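4.2 Two-faced towels and the trouble with "right side out" 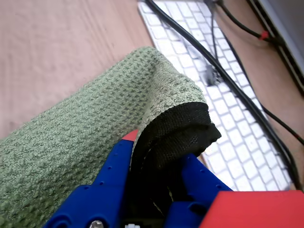
Figure 6. Towel with a green waffle-like face and a black mesh backing, folded over near one end so that the backing shows along the fold.

I should say up front that I came into the towel part of this study thinking it would be the dull part. Sheets have corners that fight you, socks have the whole pairing business, and a towel is a rectangle, so how much could there be to write? Quite a lot, as we found once we got to the ones with two different faces (I ended up liking these best of everything in the cupboard!).

Of the 193 textile items in the Tellow household inventory, most look the same on both sides, or close enough that people don't care. You fold them, you stack them, done. The towel in Figure 6 belongs to the other group. It has a pale green face with a raised, nubby weave, all little bumps and darker dips, and the back is a black mesh with a much finer, tighter texture. You could tell the two apart with your eyes shut, and I think that matters more than the color does, although the color was what people brought up first when we talked to them.

So what do folders do with a towel like this? We saw 3 habits in the Steinbach sessions. Some people always keep the green out, and they'll undo a finished fold and start over if a strip of black shows at the edge. Some fold whichever way the towel comes to hand and leave it. And then there's a smaller bunch who put the mesh out on purpose, which surprised me until one of them explained that she stores hers on an open shelf and wants the nubby side kept clean. Fair enough! I hadn't thought of it, and our coding sheet hadn't either, so we added a line for it on 7th September and went back over the earlier sessions with the new version.

The fold itself behaves differently too. In a thin dish towel the turn is a crease, more or less a line. With a thicker two-faced cloth you get a rounded turn, and the backing can bunch along it into a rolled edge, as it does in the figure. Our first measuring scheme (borrowed from the Prernar protocol, which was written with flat cotton in mind) asked for the position of "the crease." Where do you put your ruler on a roll? We argued over this for longer than I'd like to admit and settled on the outermost point of the curve, with the thickness of the bunched part noted in a separate column. It's a bit clumsy, but two of us could score the same towel and land on the same number, and that was all I was asking for.

One more thing on naming. The Omik list calls the textured side the "front" for every item of this kind. I've kept that in the tables so they line up with earlier work, but in the running text I say "waffle face" and "mesh face," mostly so the mesh-out folders don't get written up as having made a mistake. Section 4.3 takes up stacking, where the rounded turns cause a whole new set of headaches, especially at the bottom of the pile.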